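Início | Cursos | Projetos | Biblioteca | Contactos

Separação de resíduos em edifícios de escritórios: caso do edifício Ledo

Relatório de projeto, 22 de maio de 2020

1. Objetivo

O trabalho avalia a taxa de separação de resíduos no edifício Ledo, ocupado pelas empresas Voltis e Wundora, e o efeito da localização dos recipientes na contaminação da fração de embalagens. A fração orgânica ficou fora do âmbito, por não existir recolha dedicada no edifício.

2. Metodologia

A campanha de caracterização decorreu em março, ao longo de 12 dias úteis. Os sacos foram pesados no compartimento técnico da cave, numa balança Gauthier com resolução de 0,1 kg, e triados manualmente em quatro categorias: papel e cartão, embalagens, vidro e indiferenciado. Considerou-se contaminado qualquer saco de embalagens com mais de 30 % em massa de material estranho. A pesagem foi feita sempre após a recolha da tarde. Os sacos rasgados foram pesados, mas excluídos da triagem.

Nos pisos de escritório, a recolha faz-se em recipientes de pequena capacidade, esvaziados pela equipa de limpeza. Os recipientes não são uniformes entre as duas empresas.

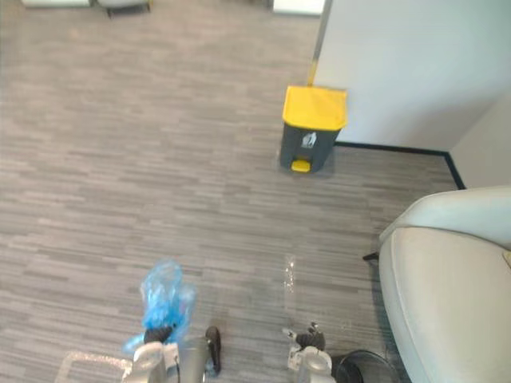 Figura 1 – Recipiente de pedal com tampa amarela, em piso alcatifado.

3. Resultados

A massa total recolhida foi de 2 179 kg, dos quais 1 419 kg correspondem a indiferenciado. A taxa de separação é, portanto, de 34,9 %. O papel e cartão constitui a maior parcela da fração separada, seguido das embalagens. O vidro tem expressão residual e provém quase exclusivamente da copa do piso inferior.

A contaminação foi superior nos recipientes colocados em corredores e menor nos situados junto às copas. Nos pisos da Voltis, os copos de papel com restos de café são o contaminante dominante; nos da Wundora, os guardanapos.

4. Limitações

O período de amostragem é curto e não cobre variações sazonais. A triagem foi efetuada por dois operadores, sem verificação cruzada. Não foi medida a humidade dos resíduos, o que afeta sobretudo a massa do papel.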